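Statehouse Notes: The Transfer Bill Comes Back From the Dead

The open enrollment bill is moving again. It died in committee last session, was buried with full honors, and turned up in March with a new number and the same typos. If it passes, a family could apply to send a child to any public school in the state with an open seat, and the state share of the funding would go along for the ride.

That share is the whole fight. Under the current formula a district loses $2,590 for each student who leaves. The Senate version raises the figure to $2,893. The difference doesn't sound like much until you are Constanza Riquelme, business manager for the Khumalo district, who expects to lose 40 students and had just finished her budget. She has started it over, in pencil this time.

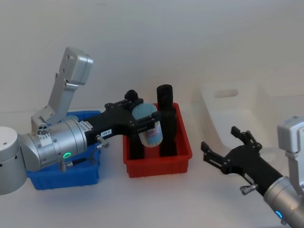 Would a district have to take every student who applies?

Only while it has room. Each district sets its own capacity for each grade and has to post the numbers before applications open. Once a grade is full, names go on a waiting list.

You may have spotted the soft place in that arrangement. The district that doesn't want transfers is also the district that decides how many desks it has. Senator Ulises Arancibia, who sponsored the bill, told the hearing he trusts local boards to be fair about it. Several members of local boards were sitting behind him at the time and looked touched.

An amendment from Representative Brenda Palma would let the state audit those capacity numbers every 2 years. It passed on a voice vote, after a long argument over whether a music room is a classroom. (It is if there's a piano.)

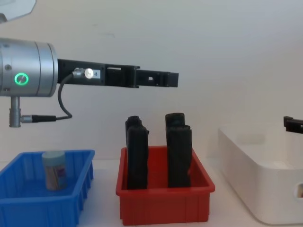 Who drives the bus

No one, so far. The bill says transportation is "the responsibility of the receiving family," a phrase that got a laugh from the parents who had driven in from Brorkovard. Mirta Navarrete, who has three kids and one car, asked the sponsors how a choice of schools works for people who can't reach them. She was thanked for her testimony.
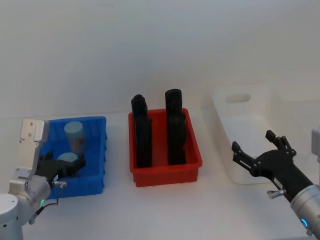
The House takes up its own version next, and the sorting of applications is where the two chambers part ways. The Senate wants a lottery. The House wants siblings first, then children of district employees, then everybody else - three piles, in other words. Leadership says the gap can be closed in conference. Leadership said so last time, too, and we have the old bill number to prove it. Written comments are open until 5 p.m. on the day before the House hearing.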